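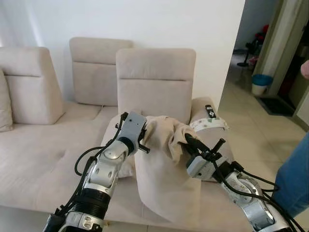

Wie oft soll ein abnehmbarer Sofabezug gewaschen werden?

Bei normaler Nutzung im Wohnbereich zweimal im Jahr, in Haushalten mit Kindern oder Tieren alle drei Monate. Dazwischen genügt Absaugen mit der Polsterdüse und das Ausbürsten der Nähte.

Textilpflege im Haushalt, Einheit 12: Bezüge, Kissen, Polster
Skript zur Lehrveranstaltung, Fachschule Sestongate
Dozent: Hafiz Hutapea
Stand: 13.11.2020

1. Begriffe

Sitzkissen und Rückenkissen sind Teil des Möbels und tragen die Last. Zierkissen und Rollen gehören zur Ausstattung und werden bei der Pflege getrennt behandelt. Im Protokoll bitte nicht alles unter »Kissen« zusammenfassen, das führt beim Wiederaufbau regelmäßig zu Verwechslungen. Das Inlett ist die innere Hülle, die die Füllung hält. Es bleibt beim Waschen des Bezugs geschlossen.

Bei großen Sofas mit mehreren gleich aussehenden Teilen wird vor dem Abziehen jede Hülle markiert. Ein Stück Baumwollband mit Sicherheitsnadel an der Innenseite des Reißverschlusses reicht. Gezählt wird immer von links, vor dem Sofa stehend.

2. Abziehen

Zuerst abräumen: Fernbedienungen, Zeitschriften, Decken, lose Zierkissen. Danach die Ritzen zwischen den Sitzteilen mit der Fugendüse absaugen.

Der Reißverschluss wird ganz geöffnet. Wer ihn nur zur Hälfte aufzieht, belastet beim Herausnehmen des Kerns die Naht am Ende der Zähne. Der Bezug wird an beiden Seiten gefasst und gleichmäßig vom Kern gezogen. Hängt er an einer Ecke fest, greift man innen nach und löst die Ecke von Hand. Am Stoff wird nicht gerissen.

Ist der Bezug ab, Pflegeetikett lesen und die Angaben in das Arbeitsblatt übertragen. Fehlt das Etikett, wird eine verdeckte Stelle mit feuchtem weißem Tuch auf Farbechtheit geprüft. Färbt das Tuch, geht der Bezug in die Reinigung.

3. Waschen

Flecken werden vorbehandelt, solange der Stoff trocken ist. Reißverschluss schließen, Bezug auf links drehen, Maschine höchstens zu zwei Dritteln füllen. Soweit das Etikett nichts anderes vorgibt, gilt in unserem Kurs:

Baumwolle und Mischgewebe: 30 Grad, Feinwaschmittel, niedrige Schleuderzahl
Leinen: 30 Grad, Schonprogramm, feucht aus der Maschine nehmen
Wolle und Samt: nicht in die Maschine

Bei Beige und anderen hellen Tönen kein Mittel mit optischem Aufheller verwenden. Der Stoff wird sonst fleckig weiß, und man sieht den Unterschied zu den fest bezogenen Flächen sofort. Alle Bezüge eines Möbels werden mit demselben Programm gewaschen, auch wenn einzelne sauber wirken.

Getrocknet wird hängend, ohne direkte Sonne. Der Trockner ist nur erlaubt, wenn das Etikett ihn nennt. Im Juni hatten wir einen Satz Hüllen aus der Wohngruppe Laltdale, der nach einem einzigen Trocknergang nicht mehr auf die Kerne passte.

4. Wieder aufziehen

Der Bezug darf ganz leicht klamm sein, der Kern muss trocken sein. Zu zweit geht es bei großen Kissen schneller.

Den Bezug wieder auf rechts drehen und die Ecken ausformen. Den Kern mit der geraden Kante voran einschieben, die hinteren Ecken des Kerns in die Ecken des Bezugs drücken. Dann den Stoff links und rechts fassen und in kurzen Zügen nach vorn holen, beide Seiten gleich weit. Verdreht sich der Stoff, zurückziehen und neu ansetzen. Glattstreichen hilft in diesem Fall nicht, die Naht läuft trotzdem schief.

Zum Schluss den Reißverschluss schließen und den Schieber in die Stofflasche stecken. Quernähte an Rückenkissen müssen über die ganze Sitzbreite auf gleicher Höhe liegen. Falten in der Sitzfläche mit der flachen Hand von der Mitte nach außen streichen. Was dann noch bleibt, kann mit dem Dampfglätter und etwas Abstand geglättet werden.

Rollen und Zierkissen kommen als Letztes zurück.

5. Typische Fehler in den Übungen

Bezug falsch herum aufgezogen, Reißverschluss liegt vorn.
Nummerierung erst nach dem Abziehen vorgenommen.
Kern zusammengefaltet eingeschoben; Schaumstoff bekommt dadurch Knicke.
Nahtzugabe in den Ecken nicht flach gelegt, die Ecke bleibt rund und dick.

6. Aufgaben bis zur nächsten Einheit

a) Weerasinghe, Kapitel 2, lesen und die Tabelle der Pflegesymbole abschreiben.
b) Zu Hause einen Kissenbezug abziehen und wieder aufziehen. Arbeitsschritte notieren, Zeit stoppen.
c) Arbeitsblatt »Prirkivance« ausfüllen. Die Materialangaben stehen auf der Rückseite.

Die praktische Übung findet in Raum 131 statt. Bitte Arbeitsblatt, Baumwollband und Sicherheitsnadeln mitbringen. Ringe und Armbänder vorher ablegen, sie ziehen Fäden.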